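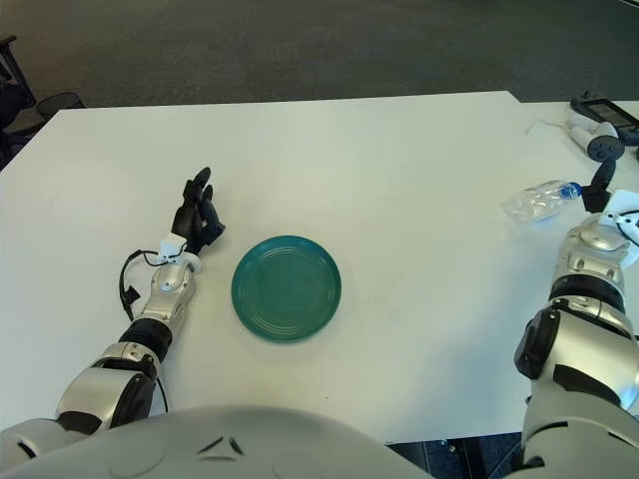
Green plate, bottle on its side. Batista job, morning block.

Jul 22, 2022. Quick one before I fall over. Plate day again. Target for the Skollora set is 400 good demos and we closed at 256, so behind, but less behind than in May when the wrist kept dropping out and half of everything went in the trash.

Shih-chieh Chou drove the arms until lunch, then me. My hands are wrecked. I keep overshooting on the left side and then correcting, and the corrections end up in the data, and the model learns the wobble. Saw it do exactly that on the last checkpoint. Little dither before the grasp. That's MY dither. Creepy.

Threw out 2 for bad timestamps. Relabeled a bunch from "lift" to "slide" becuase Urneritz wants them seperate now. Fine. Should have been seperate from the start.

Changed the start pose a bit between takes, like we agreed. Still too samey I think. Plate in the middle, every time, habit.
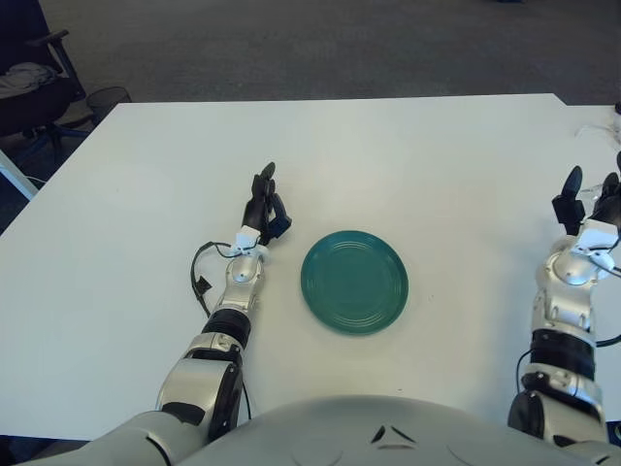
Shih-chieh Chou thinks we should stop chasing the number, that 152 varied starts would teach it more than 400 lazy ones, and that the misses ought to stay in so long as they're tagged. Maybe. Try telling Skoretdale that, they pay per episode.

To do: back up the drive, tape marks for plate positions off center, ask about the new gloves. Eat something green.

Didn't call Mom. Tomorrow.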